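Wisard Application Planner, reviewed by someone who applied without it and then with it

My first round of grad school applications was run from a spreadsheet with 4 tabs, one of them titled "panic." For the second round I paid for Wisard, a planner that promises to carry you from school list to final submission. I got two offers, so I'm inclined to be kind, up to a point.

The deadline tracker is the good part. You enter a program and it breaks the work into chunks, with reminders that get less polite as the date nears. Mine caught a transcript request I had sworn was done. 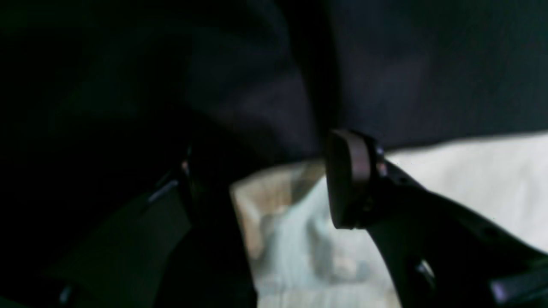 Graduate Admissions Circle, Mohamedi Hall

The essay tool is another matter. It counts words, and it colors your statement of purpose orange if you go over 500, even when the school allows more. Delia Tudose, who read my drafts, preferred the orange ones.

Recommendation letters get their own page. Dong-geon Hyun received 2 automated nudges on my behalf before breakfast and wrote back to ask if I was all right. Turn that setting off.

The school matcher suggested a veterinary program. I study chemical engineering.

Worth it for the tracker, if you can split the cost with a friend. I'd keep the spreadsheet too.

Kimutai Wanyama
6/15/25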